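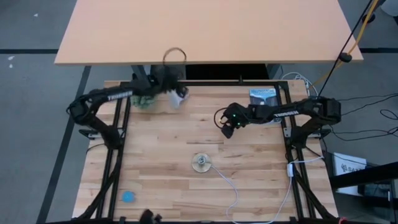 Two-arm bench, butcher-block top on a black frame

Budget for a second two-arm bench, what am I forgetting?

We have one bench with two Trossen arms and want a second by February. The work is bulb changing, both arms on one bulb in a table socket. The Moltton group gave me 3,000 for everything apart from the arms, and the arms are on a separate order. So far I have 892 for the frame and top, quoted by Gurner. Does the rest sound like enough? Also not sure if I should buy lamp sockets or make them.

Answer 1

Should be fine. We did ours for 2,000 but we already had the computer.

Answer 2

Depends what is in "everything". I would split it up like this before you order:

1. Socket and base. Buy these. A metal post on a wide round base is what you want, with the cord coming out of the side. Get two the same so the second bench matches the first. 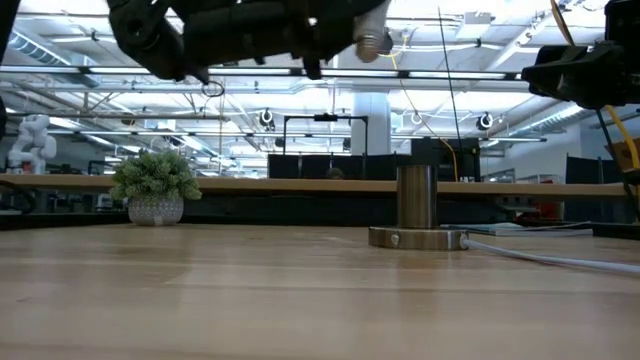
2. Cables and power. Put 1,000 here and don't let anyone talk you down. Ours from Flisteo came too short to reach past the frame and we paid for shipping twice.

3. Bulbs. Buy a case of one shape. Reflector bulbs have a wide face, so there is room for a gripper on each side. 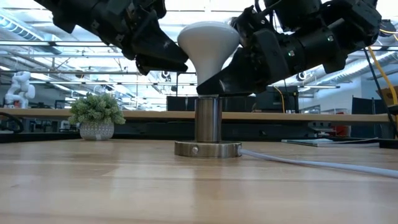
Both grippers on the bulb, post socket underneath

4. Spare gripper fingers. Ask for the lead time in writing. Fogh told us two weeks and it was seven.

With the frame and cables that leaves you 1,108 for the other lines. Tight if you need a computer out of it too.

Answer 3

Check the floor outlets first. We had to move a bench on a Monday morning after it was all bolted up.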